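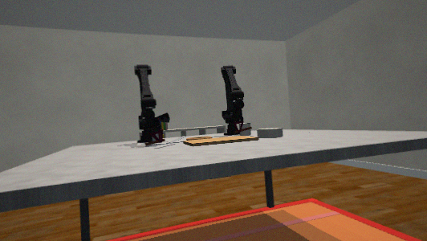

Page last changed: Wednesday, December 5, 2018

Visit to the Rorton kitchen, Randcombe

Our group went to Randcombe in November to see how Rorton is bringing robot arms into its prep kitchen. Rorton makes cold meals and side dishes for hospitals and schools. It has 175 people on the payroll at this site, most of them in prep and packing, and it has been working with Flosov, the firm that sets up the arms, since the spring. We had asked to see the effect on jobs as much as the machines, and the site manager, Siu-ming Kwan, arranged the day with that in mind.

We signed in at the gatehouse, handed over watches and rings, and were given coats and hairnets. Parking is on the street side only. Visitors coming by train should allow 40 minutes from the station on foot or take the bus to the depot stop, where there is a shelter but no timetable.

The prep hall

The main hall is long and cold. Vegetables come in at the north end, are washed and cut, and move down to the packing tables. On the day we went the hall was making a bean salad and a potato salad, and the order board by the door gave 822 trays for the bean salad alone.

Most of the cutting is already done by machines that have been there for years. What is left for hands is the in-between work: laying out boards and tools at the start of a run, setting containers in place, moving things from one table to the next, clearing down. Li-hua Chiang, who leads the morning team, told us that outsiders tend to miss this part. Her people do it between other jobs and it does not have its own line on the work sheet. When Flosov first asked how long a board change took, she could not give them a figure, and they spent two weeks finding out.

Those are the jobs Rorton wants the arms to take over first. Kwan's reason is wrists and shoulders. The site had a run of strain injuries last year, and the people who came back were put on light duties that did not really exist. He was also frank that hiring for the early shift has become hard, and that he would be looking at arms even if nobody had been hurt.

There are no arms in the hall yet. A space has been marked out with floor tape beside the second packing table, and staff walk around it already. Chiang asked for the tape to go down early so that people could find out what the lost floor would do to them. One result is that the tall racks now go the long way, and the hall has asked for the space to be made narrower. Flosov is looking at it.

The Hsieh room

Upstairs, in what used to be the records office, is the part of the project that took up most of our afternoon. Rorton calls it the Hsieh room, after the simulation program that runs there. Tasks are built and tried on the screens before any metal is bought. The setup we saw was a plain room with a large white table and two black arms standing on it, a cutting board between them, and a low row of grey blocks along the back. It looks much barer than the hall downstairs. Yi-chun Yuen of Flosov said they keep it bare on purpose and add things back once the arms can deal with what is there.

Yuen showed us how a task is written up. A person from the hall describes the job in their own words, Flosov turns it into steps, and then the same person sits at the screen and says what is wrong with it. She had a folder of these sheets, with the corrections in red pen. A good many of them were about order. The first version of the board task had the tools brought over before the board was down, which anyone in the hall would have known to be the wrong way around.

We were also shown the view from low on the gripper, with the two fingers in sight. It is a strange angle when you are used to looking at a table from above, and it took several of us a while to work out what we were seeing.

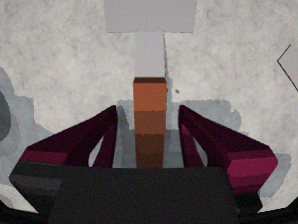

Simulated view along the gripper, fingers open on either side of the center block.

Cornel Mihăilă, who spent most of his working life on the packing tables, now works three days a week in the Hsieh room. He is 61. He said he took the post because his shoulder would not stand another winter in the hall, and that he had expected to be given a chair and forgotten. Most of his day goes to watching attempts and marking where they would cause trouble downstairs. He stops a run if an arm reaches across the board at a height where a coworker's hands would be. He also marks things that are correct on paper but too slow to be any use. In his view the programmers are good at getting an object picked up and less good at thinking about where it should be left for the next person.

His pay grade took some time to settle. The old scale had nothing for this kind of work, and for the first few months he was paid as a packer. Kwan said a new grade came in during the fall and that it will apply to anyone from the hall who moves over. Two more people have asked. Whether there will be places for them depends on how many tasks go ahead.

Questions from the group

We had an hour with staff in the canteen, with no managers in the room, which we had asked for and were glad to get. Views were mixed. Several people on the morning team said they would be happy to see the board changes go. The evening team was less sure. Clearing down is the quieter end of the shift, and for some of them it is the only time they can talk. If the arms do it, they expect to be sent straight to another table.

Hok-lam Fung, the staff representative, has a written promise from Rorton that no one will lose a job through the first stage. He pointed out that it covers the first stage only and says nothing about people who leave and are not replaced. He wants the next version to set a number of posts for the hall. He would also like the task sheets to carry the name of the person who described the job, so that it is clear whose knowledge went into it. Kwan told us later that he has no objection to the names. On the number of posts he would not be drawn.

We asked about training. Everyone in the hall is to get a half day in the Hsieh room before the arms arrive, in work time. So far the morning team has been and the evening team has not – the sessions were all put on before noon, and the buses do not suit. Fung has raised this and been told that later sessions will be added in the new year.

Someone asked what happens when an arm stops in the middle of a run. Yuen's answer was that the hall must be able to carry on by hand, and that Flosov will not sign off a task until the team has done that under a normal load. Chiang added that this means keeping people in practice at jobs they no longer do every day, and that time for it has to be found somewhere. It is not in the plan at present.

Notes for members

Rorton is willing to take another group once the first arms are in place. Numbers will be kept small, as the Hsieh room holds only a few people at a time and half our party had to wait on the stairs. Flat closed shoes are required and the hall is cold enough for a sweater under the coat. The canteen takes cash only.

Members whose own workplaces are looking at similar projects may want to ask early about pay grades and about which shifts the training is planned for. Both came up here after the work had started. Fung has agreed to share the wording of the first-stage promise with any staff representative who writes to him at the site.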